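Werkstatt-Tipps: Dem Roboterarm eine Aufgabe vormachen

Wer einem Arm eine Bewegung beibringt, führt ihn von Hand oder steuert ihn fern. Ein paar Dinge haben sich bei uns bewährt.

Vor der ersten Aufnahme die Aufgabe in einem Satz aufschreiben, zum Beispiel: Ball greifen, in die Schale legen, Arm zurück. Wer den Satz unterwegs ändert, fängt einen neuen Ordner an.

Langsam führen, aber nicht stocken. Pausen lernt der Arm mit. Unsere Durchgänge dauern 13 Sekunden, längere teilen wir auf.

Den Gegenstand nach jedem Durchgang woanders hinlegen, auch mal nah an den Rand. Von 412 Aufnahmen im Juli haben wir 105 gelöscht, weil der Startpunkt immer derselbe war.

Bei der Fernsteuerung auf den Tisch schauen, der Bildschirm hinkt nach. Vor dem Schließen des Greifers kurz die Höhe prüfen.

Kabel am Handgelenk mit etwas Spiel verlegen und einmal durch den ganzen Bewegungsbereich fahren.

Bei zwei Armen zuerst nur mit einem üben. Der andere bleibt in Ruhestellung, bis die Bewegung sitzt.

Misslungene Versuche sofort markieren. Abends weiß man die Nummer nicht mehr. 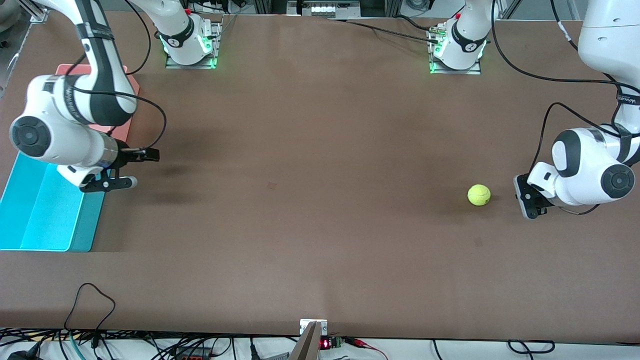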